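About Trinda

Hi, I'm Roxana! Trinda started as me and Iulian Sima trying to build our own grippers at a shared workshop table, with one 3D printer and far too much coffee. We're a few more people now, but the way we work hasn't changed much.

We build a pair, take them to a table and try them on whatever is lying there – a cup, a plant pot, someone's keys. 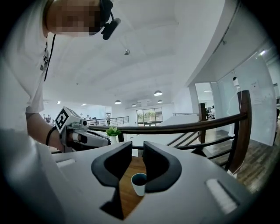 Then we go home and grumble about finger pads. Version 57 is on my desk as I write this, and Iulian already wants to redo the hinge (again). If you're building something similar, come by in October and bring your broken parts – we love those!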